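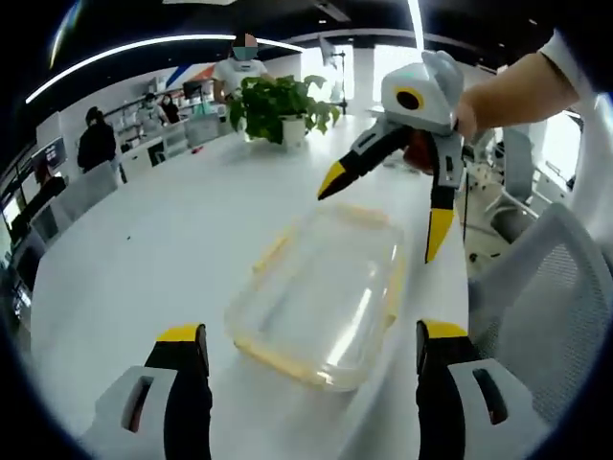 Clear container, white table, hand-held grippers at the ready.

Budgeting for a pair of grippers? Love it! Start with the table, I reckon. Measure your reach before you order a thing, and leave elbow room for two people (you'll want a mate on the other side). My first budget was $2,000 and I forgot spares completely, so now $300 sits aside for fingertips and cables. Test with cheap takeaway tubs – clear ones are a terrific challenge! Ask Rorkeo or whoever you buy from about lead times too. Mine was 28 days.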